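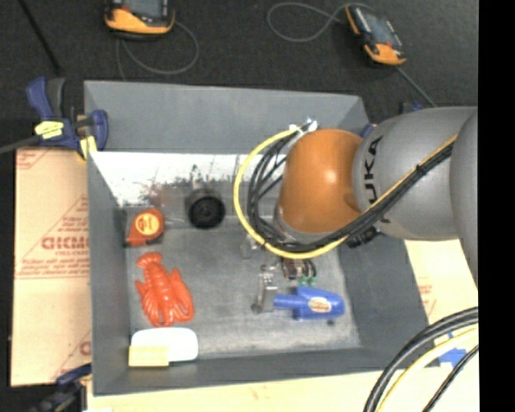
So the street directory is finally searchable! If you've been reading for a while you know I've been grumbling about this thing since September, when I came home with a banker's box of photocopies and the firm belief that it would take me a couple of weekends. Ha. Anyway, it's up, it mostly works, and I want to write down how it went while I still remember, partly for the people who've been emailing me and partly for future me, who will have forgotten everything and will want to do it all again with some other book.

Quick background for anyone new. Wundon was a company town before it was a neighborhood. The mill laid out the first streets, named them after mill people, and then the city came along and swallowed the whole place and renamed nearly all of them so they wouldn't clash with streets it already had. Then the freeway went through and took out a strip of blocks on the east side. So if you have a great-grandmother who lived at 31 Spindle Street, good luck, because there's no Spindle Street, and there were two of them at different times, and one of them is now the on-ramp.

The directory is the household listing from the last year before the renaming. It has a bit more than 4000 entries, in tiny type, two columns to a page, sorted by surname. Each one gives you a name, a job, and an address, with everything abbreviated to death. "Lab" is laborer. "Wid" is widow. "Bds" is boards, meaning they rented a room from somebody. "Rms" is rooms, which I thought was the same thing for months until a very patient reader wrote in to explain that boarders got meals. (Thank you! I went back and fixed it everywhere.)

What I wanted was simple. Type in an old address, get a dot on a modern map, and a list of everybody who lived there. Or click on a dot and see the people. That's it. No timelines, no 3D buildings, no stories feature, although I did spend one entire evening drawing a stories feature in a notebook before I came to my senses.

The typing

I tried text recognition first, obviously. On clean pages it did fine. On the photocopied pages, where the spine shadow eats the inner column, it gave me soup. My favorite was a man whose job came out as "lamb" and who I briefly hoped was a shepherd. Laborer again.

What ended up working was a mix. I ran the recognition, dumped it into a spreadsheet, and then went through it line by line with the page propped up next to the screen. I do this sort of thing in the evening with the radio on and I kind of love it. You get to know the families. You start noticing that everyone on one block works in the dye house, and that there's one household with eleven boarders and you think, where did they all sleep? And then you look up and it's one in the morning.

Aravind Reddy took the whole second half of the alphabet off my hands, M through Z, and he's much faster than me and also much more careful, so if you find a mistake it's probably in the first half. He also came up with the trick of sorting the sheet by street after the typing was done. All the misspellings fall right next to each other that way. I had Carder Street spelled five ways, and I'd typed every one of them with total confidence.

The streets

Okay, this was the hard part and the part I'd underestimated by a mile.

To put an old address on a map you need to know three things about it: what the street is called now, whether the numbers changed, and whether the spot still exists. I figured the city would have a list of the name changes. And it does! It's typed on onionskin, it's eleven pages long, and it's wrong in places. It gives Bobbin Lane as becoming part of Fuller Avenue, and I believed that for weeks. I placed every household on Bobbin Lane very neatly along Fuller. Then Mayuree Panyasiri, who grew up over there and whose aunt still has the house, looked at my draft and told me Bobbin Lane was the alley behind Fuller, and that people still called it Bobbin when she was a kid. One email and a whole street moved over by half a block.

So after that I stopped trusting the list on its own. For every street I wanted a second source that agreed with it, an insurance map or a sewer plan or a deed or a person. The sewer plans are wonderful, by the way. Whoever drew them did not care what anybody called anything, they cared where the pipe went, and the pipe mostly hasn't moved. If you're doing a project like this in your own town, go and ask the public works counter before you ask anyone else. Bring exact change for the copies.

I ended up with 134 old street names. Most of them turned into one modern street each, bless them. Some split in the middle. A handful I just couldn't pin down, and for those I've put the households in a plain list under the map with no dot at all. I went back and forth on this. It's tempting to drop a dot in the general area, and it looks so much nicer, and then in five years somebody's taking a photo of the wrong house and telling their kids about it. So no dot.

Then there's the numbering. The mill numbered its houses from the gate outward. The city numbers from the river. Which means that on streets that kept roughly the same path, the numbers run backward! I didn't catch this at first because on short streets it hardly shows. On Dyer Street it put the church where the saloon was and the saloon where the church was, and I'd like to say I noticed right away, but I had looked at that map for a good month.

The map itself

People always ask what it's made with, so: the directory sits in a plain table, the streets are lines I traced by hand over the scanned maps, and there's a little script that takes an address, finds the right line, and works out how far along it the house should be. I traced everything in Mutus, which is a clunky old drawing program that I've used forever and that crashes if you look at it funny. Save often. Save before you zoom. I lost the whole north side one night and had to go and stand in the yard for a while.

The lookup was trickier than the drawing. I wanted it to be forgiving, so if you type "Spindel" you still get Spindle, and if you type a number that never existed you get the nearest one with a note saying so. My first try was a bit too forgiving. You could type your own first name and it would cheerfully place you on a street. It's stricter now.

Page loading was a problem too. I had every single dot loading at once and on my phone it just sat there thinking. Now it loads the streets first and only gets the households when you zoom in. It's still not fast – I know – but you can use it on the bus, and I've tested that a lot, because I've been riding the bus around with it looking out the window like a tourist.

Things I'd do differently

I'd keep notes on where each street came from, from the very beginning. I didn't. I had it all in my head, and then I caught a cold and was away from it for two weeks, and it was gone. There are streets where I know I was sure and I couldn't tell you why. I've been going back through and adding a sources column and I'm maybe a third of the way there.

I'd also leave the abbreviations alone in the main table. I expanded them all as I typed, thinking I was being helpful, and then when it came out that I'd had rooms and boards mixed up I had no way of telling which was which without going back to the pages. So now there are two columns, one with exactly what the book says and one with what I think it means. Should've been that way from day one.

And I'd ask people sooner. I had this idea that I should get it nice before I showed anybody. Mayuree found more mistakes in an afternoon than I had in the whole winter, and she was doing it while cooking.

What's next

The freeway blocks, mainly. Those streets are all in there as lines, but the dots land in the middle of traffic, and I'd like there to be something underneath so you can see what used to be there. I have a set of aerial photos from before the demolition, and they're gorgeous, but they don't line up with each other let alone with the map. Aravind thinks we can pin them at the corners that survived. There aren't many corners that survived. We'll see.

After that, maybe the next directory along, the first one with the new names. If I could get both in, you could follow a family across the renaming and see who stayed put. I said "maybe." My spouse reads this blog.

If your people lived in Wundon, please go and look them up, and please tell me when I've got them in the wrong place. The address for corrections is at the bottom of the map page. It helps a lot if you send the old address just as it's written on whatever you have, even if it looks wrong to you – the wrong-looking ones have been the most useful so far. And if anybody out there has a photo with a street sign for Reed Court in it, any year at all, I'd love to see it. It's one of the ones with no dot.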